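Wanted: Propulsion Test Engineer Who Does Not Believe Us
Pirar Rotorworks, engine and lift group
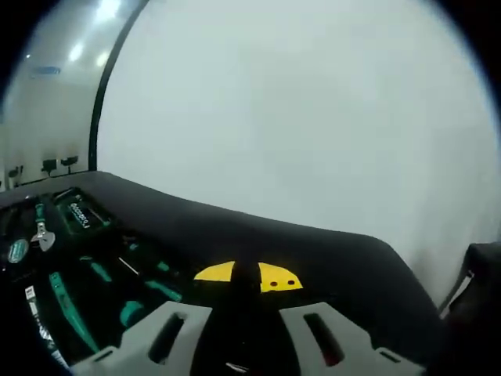
Why we are hiring

Every year somebody announces that personal aircraft are two years off. We have read those announcements for a long time and have written one or two ourselves, which we regret. Our own project, the Zeditier, is a one-seat ducted fan craft with a small turbine generator. On paper it hovers for 81 minutes. We would like to hire a person who looks at that number and asks who worked it out, on what day, and with how much fuel left out of the sum.

The last two test engineers were good, but they wanted the thing to fly. Wanting it to fly is a poor way to read a load cell.

What you would do

Run the static thrust stand at our Prolska shop, mostly alone in the mornings and with two technicians after lunch. Write the test plan before the test. Recheck the fan data from the Mohammadi rig, where we logged 2272 runs and trust maybe half of them. Tell the design group when their duct is heavier than they said it would be. They will argue. Pieter Leemans, who runs the group, argues the most and has been wrong about bearings before.

What we need from you

A degree in mechanical or aerospace engineering, or enough years around engines that we won't ask. Hands-on time with small turbines or high-speed electric motors. You should be able to calibrate your own sensors and keep a readable notebook. Some programming helps, as long as you don't fix bad data with it.

Please don't tell us you are passionate about the future of flight. We get a lot of that.

Pay and hours

Full time, on site, starting in January. Pay depends on experience and we will give you the range on the first call. There is no stock plan worth mentioning. Health coverage starts after 90 days, and we are trying to shorten that.

How to apply

Send a resume and up to 200 words on a test result you refused to sign off on, and what came of it. Address it to Pieter Leemans at Pirar. Skip the cover letter. If we want to talk, the first call is with him, and the second is at the stand with the technicians, who get a vote.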